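Notebook, vanity table, March

Started at 3 in the afternoon with the drawers, which I had been looking forward to all week. The Lotham vanity is the one piece in the room set I really love. It is showy and a bit silly with all those roses, and it makes everyone want to sit down at it. It's also the piece that collects junk faster than anything we own, so it got a proper sort today and a proper write-up here.

Rule for the top, as agreed with the Ruvum people: what you use every day may stay out, everything else goes in a drawer or goes back to the supply shelf. I tried being stricter than that last month and it was a mistake. A completely bare dressing table looks like it's waiting for the movers. A few little things out and it comes alive!

Left drawer runs beautifully again. I rubbed the runners with a plain candle stub, two passes each side, and worked it in and out until the squeak went. Same on the right drawer, though that one was never as bad. Don't use the spray from the Gellau box, it gets on the wood inside and then onto whatever paper is lying there (ask me how I know). Knobs on both tightened by hand only. The screw holes are getting soft and I don't want to drill them out.

Carving: dry brush first, always. The soft 15 mm paintbrush is perfect for the scrolls, and it lives in the tin marked Krishnan with the other brushes. Get down behind the petals, flick outward, then a barely damp cloth over the flat parts. I spent far longer on this than I needed to and enjoyed every minute. There was gray dust in there that must have been older than the floor. One tiny chip on the back edge that I'll touch up when the small pot of white turns up. I sanded it with 300 grit so the paint has something to hold.

Mirror: cloth with a little vinegar, finished with newspaper. Go easy near the molding, the liquid creeps under and you get brown spots later on. We lost a mirror that way and it was a nice one.

The vanity during the session, with a few bits still out on top:
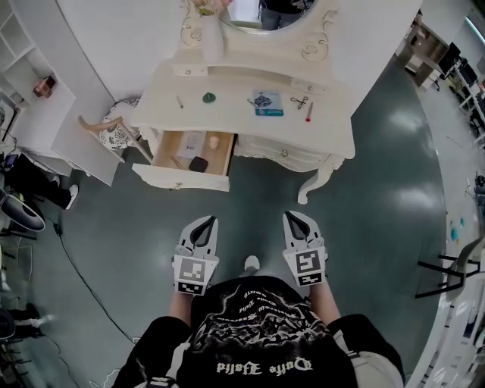
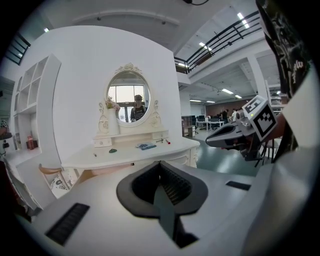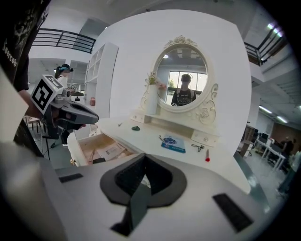 Next job is to fix the inside of the left drawer, because sorting it once is easy and keeping it sorted is hopeless without dividers. I want thin wooden strips, dry fitted with no glue, so we can move them when the contents change. Going by the open drawer in the first picture, it has to take a sheet of paper, a black case, the little egg-shaped sponge and a thin brush or stick, and those are all such different shapes that an even grid would be useless. My plan is one long slot along the front for anything skinny, a wide space behind it for the case and flat paper, and a small square corner for the sponge so it can't roll. I drew it up on the back of the Gellau delivery slip and I'm really pleased with it. Cardboard version first, then wood.

Pens are the other question. They wander all over the top and I keep finding them in odd places. A shallow dish would do it, something pale, low enough that it doesn't fight with the mirror. There might be one in the Ruvum crate under the bubble wrap. If not, the lid of the old soap box is a decent size and would clean up well.

Also to do: felt pads for the feet, all of them, before it gets moved again. Scissors should go in the right drawer, points to the back. Check whether the chair goes far enough under with its cushion on, I keep meaning to measure that and then I sit down on it instead.

Stopped at 5. Candle stub is back in the tin.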